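Notes on the blockade price sheet, kept by Jussara Furtado. Read these before you quote a number from it.

# Wurina road closure: market prices and truck counts

The table covers 34 days of the road closure between Bovent and Floltport. It has 428 rows. Each row is one price for one item at one stall, or one truck count at the Pramanik checkpoint.

The state says the road was "open throughout." The transport union says nothing moved at all. I don't believe either of them, and the rows don't back up either one.

## Files

- `prices.csv`: item, stall code, price, unit, day number
- `trucks.csv`: day number, direction, count, who counted
- `notes.txt`: raw comments, lightly cleaned up

## Where the prices come from

Arvid Nordin and Mojtaba Babaei collected most of them by asking sellers in the morning. Asking is weak evidence. A seller who thinks you're from the ministry quotes one price, and a seller who thinks you're a reporter quotes another. Fuel is the worst column. Please don't build a chart on it.

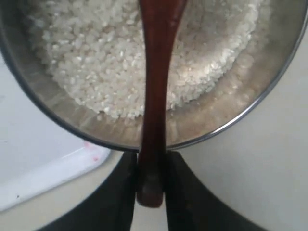
Units are a mess too. Some stalls sell by the tin, and the tins aren't all the same size. I left the unit as it was given and did not convert. If you convert, say so, and say how.

## Truck counts

Official counts come from the daily bulletin. Ours come from Donnie Geddes, who sat across from the checkpoint for 28 of the days. On 2 of those days the two counts match. The bulletin never says whether an empty truck turning back is counted as an arrival. I asked twice and got the same press release both times.

## Known problems

- No night counts. Drivers say convoys moved after 11 p.m., and I can't confirm it.
- Stall codes were reassigned once, on a Friday, and the old ones are only in `notes.txt`.
- Nothing from villages off the main road.

## Corrections

Send them to Emiliano Palma with the row number and your source. "Everyone knows" will be ignored.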